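The Long Apprenticeship

How a valley of small workshops is learning to pass on its trade 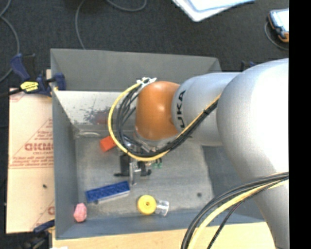
The town of Odalell has made metal goods for longer than its parish records can confirm. Hinges, latches, stove doors and pump housings left its workshops by cart, then by rail, and for the last half century by road. What has changed is the age of the people who make them. When the Dendside Training Trust surveyed the valley's firms last November, it found that the average age of a skilled fitter was 61.

The Trust was founded to address this difficulty. It holds a lease on the former grammar school in Gurkum Lane, where the assembly hall has been converted into a teaching workshop and the upper classrooms are used for drawing, mathematics and German. Applicants need no formal qualifications. They are asked to attend an interview, to complete a short practical test and to provide a letter from someone who is not a relative.

Viera Oravec was appointed director after a career in further education. She considers that earlier schemes in the region asked too little of employers. "Firms were content to receive trained people and reluctant to take part in training them," she says. "We now ask each firm to release a senior member of staff for 2 mornings a week during term. Some declined to join us on those grounds, and we accepted their decision."

Kratochvíl, the family firm at the lower end of the valley, was the first to sign. Its senior fitters teach measurement and hand filing, subjects which occupy most of the opening term and which many apprentices admit to finding tedious. The firm has asked that the hours devoted to filing should not be reduced. The Trust has agreed, although the matter is raised at almost every review.

The question of pay has been harder to settle. Apprentices receive a wage from their host firm and a travel allowance from the Trust, but rents in Odalell have risen as the town has become popular with walkers and weekend visitors. Several apprentices travel in from Dendside, where the last evening bus leaves before the workshop closes. Discussions with the bus operator continue, and in the meantime the Trust has moved its late classes forward to half past three.

The programme has now enrolled its 100th apprentice. Mrs Oravec is cautious about the figure, and prefers to speak of those who remain in the trade after their contracts end. The Trust has begun to write to former apprentices each spring, asking where they work and what they wish they had been taught. The most frequent request so far has been for more instruction in preparing estimates and dealing with customers, and a course in both subjects will be added to the second year.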